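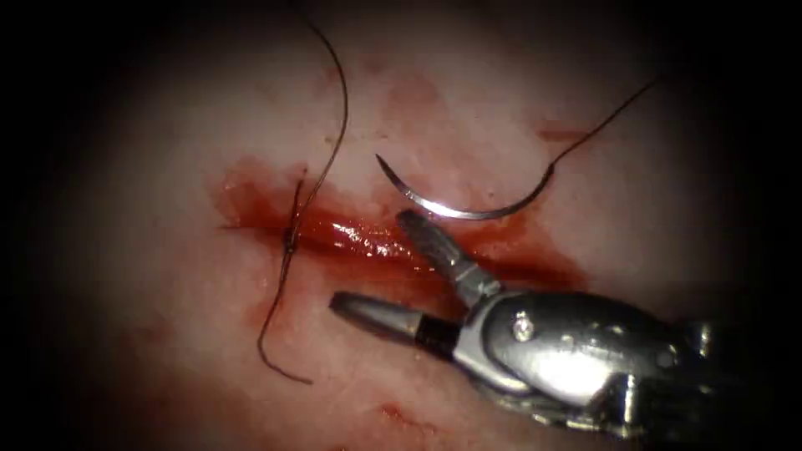 Khoa Sầm told me last night that I should quit going by the calendar and go by what I can pick up without wincing. He may be right, but my job needs a date on a form, so I am asking here too.

I'm having a hernia repaired at Pulthorpe in September. I work in the warehouse at Grurnel, mostly picking, and a normal load is 30 to 50 pounds. The surgeon said "a few weeks" and the discharge sheet I was given ahead of time says "avoid heavy lifting" and doesn't give a weight. HR wants a return date now so they can arrange cover. What did other people put down?

Also, I live up three flights with no elevator, 26 steps to the first landing alone because of the way the building sits on the hill. Did stairs bother anyone?

– pallet_jack_pete

mossback
Six weeks for me, warehouse work too. I asked for light duty at four and got it, scanning returns at a desk. If your place has light duty, ask for it in writing before you go in. My supervisor agreed to it out loud and then got moved to another site, and the new one had never heard of it.

Stairs were fine by the third day. Slow going up. Coming down was worse.

dorrie_k
I'd push back on six weeks. I was back at two and a half. Desk job, so not the same thing, but my sister does home care and she was back at three. Everybody online says six and I think people just copy each other.

mossback
It isn't copying. It's on the sheet they gave me. Home care with no transfers is not the same as moving pallets.

dorrie_k
She does transfers.

mossback
Then I hope she cleared it with her surgeon.

Tollgate
Open or keyhole? That makes a difference to what people will tell you, and half the arguments in this section come from people comparing two different operations. Mine was open. My father had his done in 1989 and was kept in the hospital for most of a week, and I was home for supper. He still doesn't believe I had the same thing done.

As for the stitches, mine were under the skin and I never saw them. Ask which kind you'll have. I had a different operation years before with the ones on the outside, and those caught on everything: waistband, towel, the bed sheet.

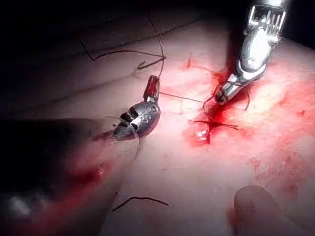
Tied stitch with the ends cut short.

The ones that need to come out mean one more appointment, so put that on your form as well. I had to use a vacation day for it because I had already told work I was fit.

pallet_jack_pete
Open, as far as I know. I'll ask about the stitches. I hadn't thought about the extra appointment, thanks. Light duty exists at Grurnel on paper but I've never met anyone who got it.

hannelore
I kept notes, since I get asked this a lot. This is what I'd do again in the same order.

1. Before you go in, move everything you use daily to between waist and shoulder height. Plates, coffee, shampoo, dog food. I forgot the dog food and had to scoop it out of the bag one cup at a time until my neighbor came by.

2. Get the pain pills filled the day before. The pharmacy near me closes at 6 and I got out at 5:40.

3. Buy pants a size up with a soft waist. You'll be swollen and you'll hate anything with a button.
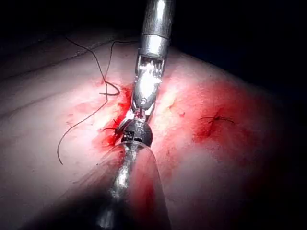
4. Walk on the first evening even if it's only to the kitchen. I used the step counter on my phone and aimed for 1000 a day the first week and 3000 by the end of the second. If I was sore the next morning I cut back.

5. Have a small pillow in the car for under the seat belt. Also hold it on your stomach if you have to cough or sneeze.

6. Deal with constipation before it is a problem. Ask them what to take. I'm serious about this one, it was worse than the surgery.

7. Don't send HR a date until you've had the follow-up. Send them a range and say it depends on the surgeon's note.

mossback
Number 7 is good. I gave a date and then had to move it and they acted like I'd asked for a cruise.

dorrie_k
I don't agree with the step goals. Some people need to rest and a number on a phone just makes them feel behind. I did almost nothing for four days and I was fine.

hannelore
Four days of nothing would have finished my back. Each to their own, but they told me to walk, so I walked.

Tollgate
Agree with walking. Don't agree about the pillow under the belt – I tried it and the belt sat too loose. Better to let somebody else drive and keep trips short.

One thing I'd add is the belt they sell for afterward. I bought a Sarnska one because a guy at work swore by it. It rolled down every time I sat and I gave it away. My surgeon said I could skip it. Others love theirs, so ask first and keep the receipt.

As for what healing feels like, mine had a hard ridge along the line for a couple of months and I was sure something had gone wrong. I called the nurse line and was told to expect it.

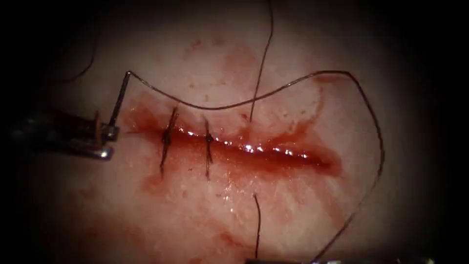 It was also numb on one side, and a patch of it still is. I stopped noticing by winter. What they did tell me to call about was redness that spreads, fever, anything draining, or a bulge coming back. I wrote those on an index card and stuck it on the fridge, so my wife would have it too.

pallet_jack_pete
Thanks, all. I told HR four to six weeks depending on the note, with light duty requested by email and my supervisor copied. They've asked for the light duty form, so I guess there is one.

Khoa is driving me home. He wants to stop at Cù for soup on the way and I've told him we'll see.

mossback
Get the soup to go. Good luck.

dorrie_k
Good luck. Still think you'll be bored by week three.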